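Ticket: Pad comparison, ribbed blue pads, hand-held grippers
Opened by: Yolanda Aranda
Assigned to: Mairéad Duggan
Opened: July 29, 2020
Status: Open

Grip width readings drift on the left unit after a long session. Tested with a milk carton first, same pads on both units.
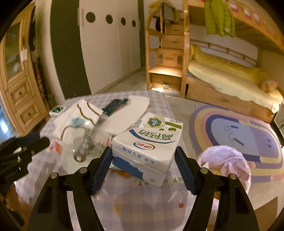 Drift shows up after 300 cycles on the Vallejo firmware. On the Pomar build it took 1000. Re-zeroed both - no change on Vallejo.

Reply from Mairéad: Try something soft. A rigid box can hide slop in the linkage.
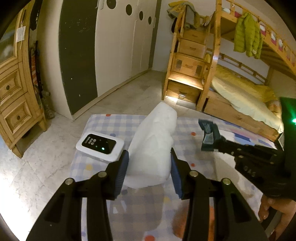

Reran with the encoder log on. Left unit reads 70 counts high at full close, right unit is fine. Swapped cables, same result. Sending the left encoder to Drustham. Please leave the ticket open until it comes back.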